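Robot fault story time! The two-armed tidy-up bot stopped dead at 2 in the afternoon, mid-reach, and it took Sakda and me until dinner to work out why. 1/

No crash, no bang. Both arms just froze and the log filled up with 500 copies of the same joint timeout. Same line, over and over. I kind of loved it (Sakda did not). 2/

The job is simple: pick cushions up off the floor, put them on the chair. It had been running so well all morning!! 3/ 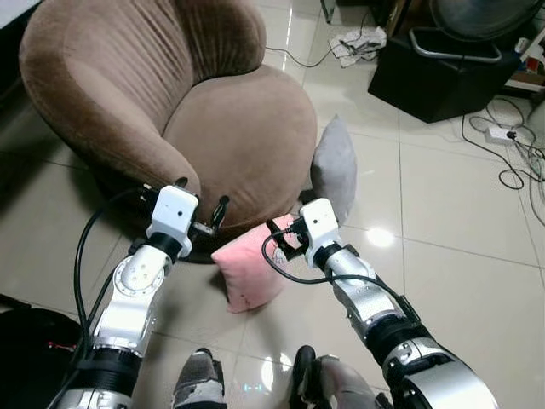 Cushion duty at the brown armchair. Pink one up front, gray one behind it.

First guess was software, so I rolled back the Lellska build. Froze again. Then Marion asked how much slack there was in the right arm's cable, and wow, good question. 4/

At full stretch with the wrist turned, the cable pulls on its connector. Just a hair. Enough to drop the signal for 12 milliseconds, and the controller quite rightly says nope and locks everything. 5/

So the safety stop did its job and I'm thrilled about that part. Less thrilled that I'd been hitting reset and standing right next to it. New rule: power off before anyone leans in. 6/

Fix for now is a longer cable and a clip at the elbow. Fouad is printing the clip tonight. If you run a similar arm, go wiggle your connectors! 7/7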